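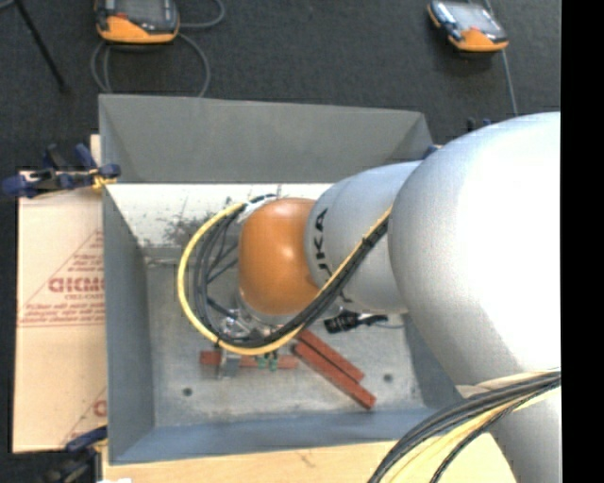

Monthly or quarterly transfers to a partner congregation?

Board: Missions and Partnerships > Money and Paperwork
Thread started 9 July 2018

gravelroad_deacon
We are a congregation of 95 in Wandbridge. Since March we have supported a partner church in Urnuvel that runs a kids' program on weekday afternoons. Our pledge is $546 a month, sent by bank wire on the first business day.

The second quarter is closed and their ledger doesn't match ours. We sent three wires, total $1638. They were credited $1595. The missing $43 came off in transit: $14, $14, $15. Our own bank's outgoing fee is charged to us separately and isn't part of that.

Proposal on the table here is to send one wire per quarter and lose one deduction instead of three. Has anyone made this change, and did the receiving church object?

pewnumber4
We went quarterly two years ago. The savings were real and small. Two things to check first.

1. Whether the intermediary bank charges a flat fee or a tiered one. Ours was flat up to a limit, then went up. Yours looks flat, with the extra dollar in one month being a rate or rounding difference.
2. Your internal approval limit. A single quarterly payment may cross it.

gravelroad_deacon
Limit is $900 on one signature. A quarterly wire would need two. That is four extra signatures a year, so I don't see it as an obstacle.

lanternshelf
I would look at the charge code before the schedule. A wire goes out as OUR, SHA or BEN. Under SHA the sender pays the sending bank and the recipient absorbs everything after that. It sounds like you are on SHA, probably by default. Ask for OUR and the full $546 should arrive, or close to it. Some intermediaries deduct anyway.

gravelroad_deacon
Confirmed, the form has SHA ticked. I had never looked at that box. The bank quotes a surcharge for OUR that is more than the $14 we are losing, so on a monthly schedule it costs us more in total. On a quarterly one it is still slightly more.

lanternshelf
Then the question is who carries the cost. You pledged 546 and they receive 532. If their budget is written on 546, the shortfall lands on the kids' program. I would pay the surcharge and call it part of the gift.

millrace77
Disagree with quarterly on other grounds. The afternoon program has weekly costs. Food and helper stipends don't wait for the end of a quarter. If you send in arrears, the partner is financing you for up to three months. If you send in advance, they are holding a balance, and small churches that hold a balance get asked to lend it to the roof.

pewnumber4
That last part is an argument for a written agreement. It applies to our churches as much as theirs. We borrowed from our own missions fund for a boiler once and took a year to put it back.

millrace77
Fair. I withdraw the roof. The arrears point stands.

gravelroad_deacon
It would be in advance. Their largest fixed cost is the bread and lunch order from Tatlı, the bakery on their street, which bills monthly. They said on the phone that Tatlı would take a quarter prepaid but hasn't offered a discount for it.

orchardlane_b
No discount, then don't prepay. Hold it in their account and pay the bakery monthly as now. If the bakery closes in week five you have a claim against a closed bakery.

What exchange rate exposure do you have? With monthly transfers the good and bad months average out. With four a year, one bad day counts for a quarter of the budget. We had a quarter where the rate cost our partner far more than the wire fees for the entire year. The quarter after that went the other way, but they had already cut a day from the program.

gravelroad_deacon
Both ledgers are in dollars, their account is a dollar account, and they convert as they spend. So the exposure is theirs but it doesn't depend on when we send.

orchardlane_b
Then my objection mostly goes away. Leave the conversion with them and don't tell them when to do it.

hymnboard
Has anyone on here used Hastisura for this? It was mentioned at a regional meeting as a way of pooling transfers from several churches into one wire. I have seen the sign-up page and nothing else.

lanternshelf
We looked at it. Pooling means your money goes out on their schedule, and the receiving church gets one credit with a list of senders attached. Our partner's bookkeeper couldn't match the list to the pledges without writing to us each time. We stayed with direct wires. May suit a place with several supporters sending to the same account.

hymnboard
Only one supporter in our case. Thanks, that settles it.

millrace77
To the original poster: what does the partner want? Four of us have now given an opinion on their cash flow.

gravelroad_deacon
They were asked in writing last week. The reply came this morning. They prefer quarterly in advance, with the first one early enough to cover the fall enrollment. They also asked that the reference line carry the period, e.g. "Q4 pledge", and not "love gift", which their bank queries every time.

pewnumber4
Use their wording. We had a transfer held for nine days over the word "mission".

gravelroad_deacon
Plan as it stands: quarterly, in advance, two signatures, period in the reference line, still SHA. The $43 from last quarter gets added to the next wire. The surcharge for OUR goes to the September meeting, and I will post the credited amount when their statement comes through.

lanternshelf
Ask for the intermediary's advice slip with that statement. It shows who took the fee.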